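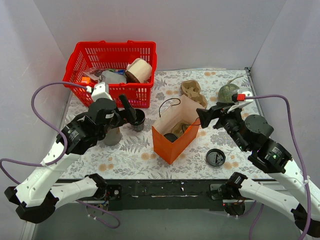 Figura 42. Mesa de preparación con cesta, bolsa de papel abierta y artículos por embolsar.

4.2 Llenado de la bolsa de papel con asas de cordón

Referencia: bolsa Kvam, art. 2,804. Revisión: 1 de noviembre de 2018.

1. Cubra la mesa con una sábana o mantel liso y sin pliegues.
2. Coloque la cesta al fondo, a la izquierda. Los artículos pequeños permanecen en ella hasta el paso 6.
3. Abra la bolsa por completo y asiéntela cerca del centro de la mesa.
4. Separe las asas hacia fuera, una a cada lado de la boca.

PRECAUCIÓN: no levante la bolsa por una sola asa.

5. Introduzca primero las piezas rígidas y compactas. Deposítelas en el fondo, sin dejarlas caer. 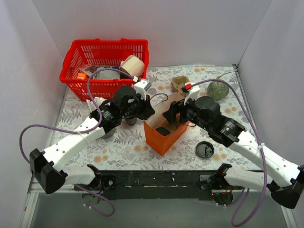
Mantenga la boca abierta sujetando el borde, nunca el cordón. Si el papel cede en una esquina, vacíe la bolsa y repita desde el paso 3.

6. Añada los artículos ligeros. Las bandejas de pulpa moldeada se introducen de canto.
7. Deje libres 2 cm bajo el borde superior.

NOTA: el melón y otras frutas pesadas se embolsan aparte. Las tapas sueltas se ajustan a su recipiente antes de embolsarlo; véase la pág. 107.

Temas relacionados
Cesta Clevau: limpieza y apilado
Bolsas Clalley: sustitución de asas
Vasos y tapas Cundico: tabla de medidas
Plegado y almacenamiento de bolsas vacías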